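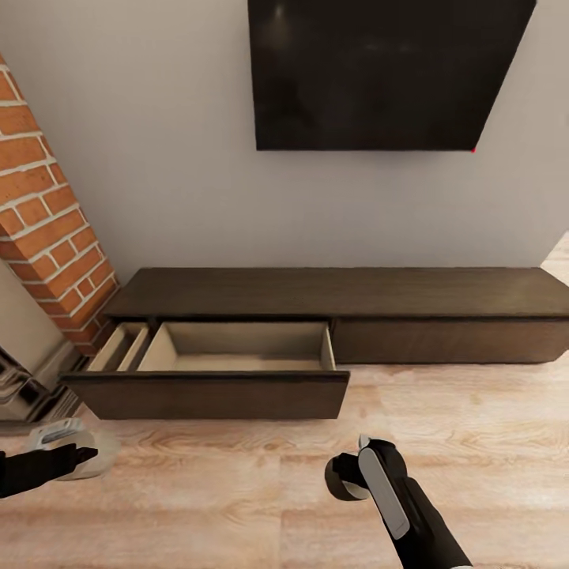

What does the Anside celebrity profile app offer that a free fan wiki does not? It keeps a dated source beside every biographical claim, so a birthday, a home town or a follower total can be traced to the interview or post it came from.

I used the Anside app through July, on a phone and a laptop, mostly to look up singers and video creators. The catalogue holds 880 profiles. Each one opens with a short biography, followed by releases, a timeline and a list of linked accounts.

Accuracy is the strong point. I checked the entry for the dance duo Skullance against their own posts and found 2 errors, both in the tour dates. The biography had the correct order of their early singles, which several gossip sites get wrong. Where sources disagree on an age, the app prints both versions and leaves the matter open. Net worth is left out altogether.

Search is less good. Stage names work, but birth names return nothing unless spelt exactly, accents included. Typing "Ekstrom" did not find the singer Ekström. The same fault affects the filter for collaborators, where a duet may be listed under one artist and missing from the other. Sorting by date of birth works as it should.

Follower counts are refreshed once a week, on Sunday. For an established actor this makes little difference. For someone whose clip has just taken off, the number can be badly out by Friday, and there is no manual refresh. The refresh date is printed in small grey type under the total.

The editor's notes, signed by Estrella Figueroa, are brief and worth reading. Her note on the Flevetti talent show explains which contestants already had recording contracts, with links to the announcements. Only 195 profiles have a note so far.

Saved profiles can be read offline, up to a limit of 325. Removing one takes three taps and there is no bulk delete. Export is to plain text only, and the source links are lost in the process.

Rating: four out of five for the biographies, two for the search.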